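Plovarden Robotics Club Forum > Manipulation Challenge > Build and Code
Thread: CPU seating task, jaw compliance and lever clearance
Page 1 of 1

kerf_and_solder
Posted Sunday, November 3, 2024

Starting a separate thread so this stops eating the scheduling one. The Keren task set has the desktop disassembly at number 8, and the processor stage is the only part of it we have no agreed procedure for. Current state is rigid black jaws, parallel motion, wrist camera, position control only. The grip force limit in software is 400 in the controller's own units, which tells us very little until someone does the calibration.

Questions:
1. Do we grip the heat spreader on its edges or go for the substrate?
2. Do we leave the load plate fully upright or let it lie wherever it ends up?
3. Is anyone against moving to soft pads before January?

mallee_bull
Reply #1

Edges of the heat spreader. The substrate is thinner than our positioning error in Z. If you miss low you put a jaw into the contacts and the board is scrap.

On 2, fully upright. The approach is planned as a vertical descent with the wrist square to the board, and a plate at 60 degrees would be inside the swept volume of the upper jaw.

s_vakulenko
Reply #2

Svyatoslav here, I wrote the descent routine. Partial disagreement with mallee_bull. A vertical plate still takes away clearance on the hinge side, so the wrist has to come in from the opposite side with the jaws reaching up over the socket. That is how it is coded now. The approach vector is fixed in the config under socket_approach and should not be flipped by anyone who has not read the comment above it.

Also, the jaws should be fully closed for the first contact. Closed jaws give one known point. Open jaws give two, and they never land together on a tilted wrist.

kerf_and_solder
Reply #3

Closed for first contact means you touch the top of the spreader, back off, open, then go down again. That's two descents per attempt. Run time matters for the scoring.

s_vakulenko
Reply #4

It matters less than a bent pin. The touch-off costs under two seconds at the current feed rate.

ohmslaw_dropout
Reply #5

Can someone tell me which board this is on? The Arboleda kit came with two different machines and the lever is on a different side on one of them. I spent all of Thursday arvo tuning against the wrong one.

mallee_bull
Reply #6

The Dell. Green board, EDP_CPU on the silkscreen by the socket, four memory slots to the right with one blue module in the outermost. The lever runs up the right side of the load plate. If yours doesn't match, you're on the other machine.

ohmslaw_dropout
Reply #7

Ta. Wrong one, then. My offsets can be ignored, please revert commit 2,772 in the shared log.

lguimaraes
Reply #8

Reverted. Luana here, for those who only know the handle.

I went through the 59 logged attempts from last term. The failures group on lateral drift during grip closure, and depth is a minor contributor. One jaw makes contact first and pushes the part against the socket wall, then the lift binds. Closed-jaw touch-off does nothing for that. I'd keep it for Z and add a centring step in X before closing.

s_vakulenko
Reply #9

What reference would you centre on? The spreader is reflective and the edge detector loses it depending on the lamp.

lguimaraes
Reply #10

The two cooler mounting holes either side of the socket. Black with a silver centre, good contrast, and they don't move. Midpoint of the pair gives you X. I would not use the load plate for anything, the hinge has play.

kerf_and_solder
Reply #11

Agreed on the holes. Still want an answer on pads. Skilora sells a silicone sleeve that fits our jaw width.

mallee_bull
Reply #12

Against. Sleeves add thickness, and there's little enough room beside the spreader as it is. Try it on the RAM stage first.

lguimaraes
Reply #13

Neutral until I see the sleeve measured. Touch-off position on the Dell is attached for anyone checking their approach vector against the config.
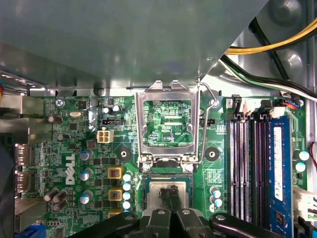

Draft procedure, processor stage (v3, edits in replies please)

Power off, mains lead out, case on its side, strap on.
Lever released and load plate upright before the arm is enabled. Done by hand for now.
Locate both mounting holes, set X to the midpoint.
Jaws closed, descend to contact, record Z, retract.
Open, descend, close on spreader edges, hold.
Lift at the slow rate. Stop on any rise in lateral load.

kerf_and_solder
Reply #14

"Any rise" needs a threshold. Otherwise fine by me.

s_vakulenko
Reply #15

Threshold goes in after calibration. I have the load cell at home and will bring it to the next session.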